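Home | Exhibits | Galleries | Visit | Contact

Gallery: Sorting and Storing at Broltdale
Posted Mar 13, 2022
By Polyxeni Chrysikopoulos

The Workberg Room at Broltdale reopened in January with new storage for its shared tableware. Cups, bowls and cloths are kept in open trays and bins, and each item is returned to its place at the end of a session. Staff from the Ovcombe site assisted with the arrangement over two days. The gallery presents the tableware on the sorting table, which is covered with brown matting during use. Requests for prints may be made at the front desk.

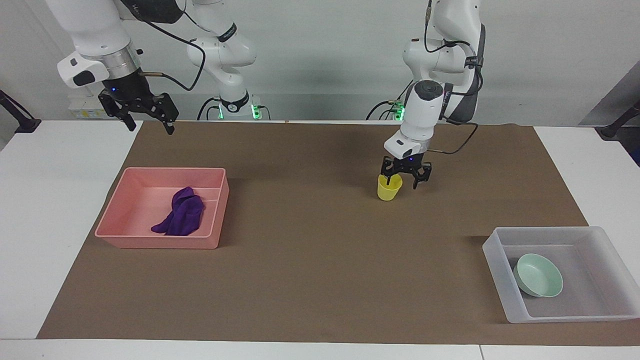
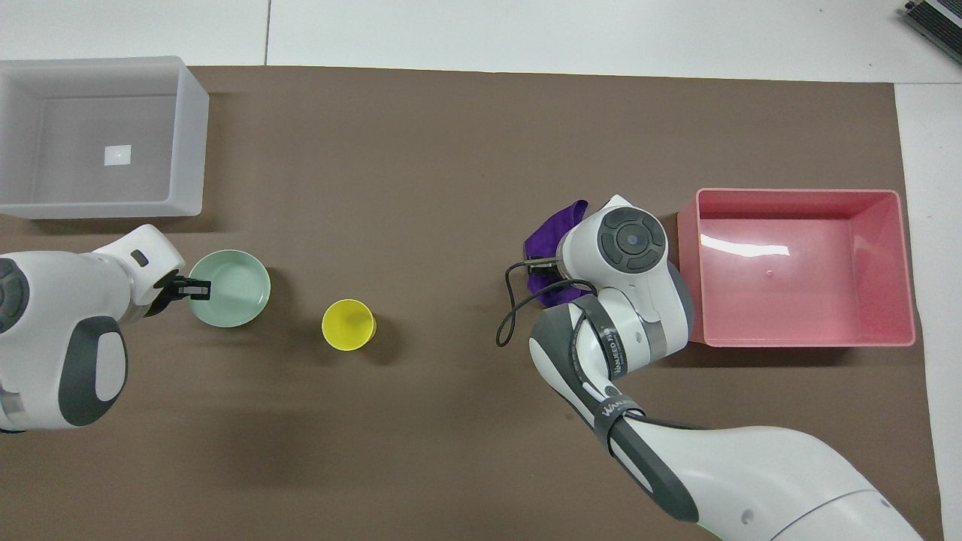

Yellow cup, mint-green bowl and frosted bin, both views. The pink tray with the purple cloth appears in the first.

Related galleries
The Aigner Shelves
Ovcombe: Kitchen Storage
Table Linens at Broltdale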